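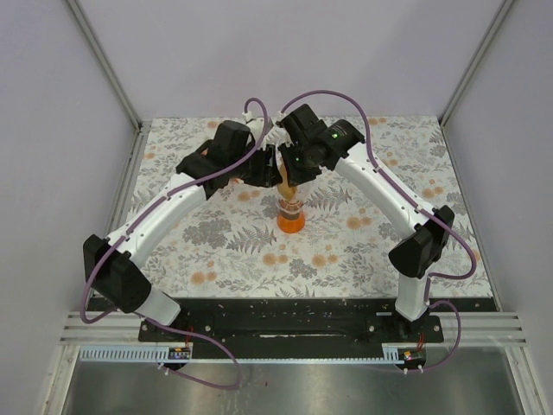 Two arms, one pair of hands: our project report

When Parveen Pramanik and I picked this project, I figured the robot would be the hard part and I'd be the easy part. Ha! I'm the one driving (we work the arms by remote control and record every move), and it took me a whole afternoon just to stop bumping the grippers into each other.

Our task was to get both arms working right above a small clear cup with an orange bottom, with something long and thin held between the fingers. With your own hands you'd do it while talking to a friend. With two grippers nearly touching, you can hardly see the thing you're holding! I kept leaning sideways in my chair like that would help.

We called our setup Stomik, and each try got saved as one demonstration. The first 12 were awful. I'd stop halfway, think, back up, go again, and Mirsad Leka, who was helping us with the training side, pointed out that the robot would learn my dithering too. So we threw out 11 of them and kept one for sentimental reasons (it's not in the training set, I promise).

After that we made some rules. Move the left arm first, then bring in the right. No pausing over the cup. If you mess up, finish the try anyway and mark it, so we can decide later. Parveen and I also swapped every half hour, and our styles are so different! She goes slow and straight, I swoop. Mirsad thinks mixing us is good for the training, Parveen would like me to swoop less.

I'd still change the tabletop print. I love the gray ferns and orange flowers, but orange flowers near an orange cup bottom can't be making life easy for a camera. We want to record a plain-table set in August and compare the two.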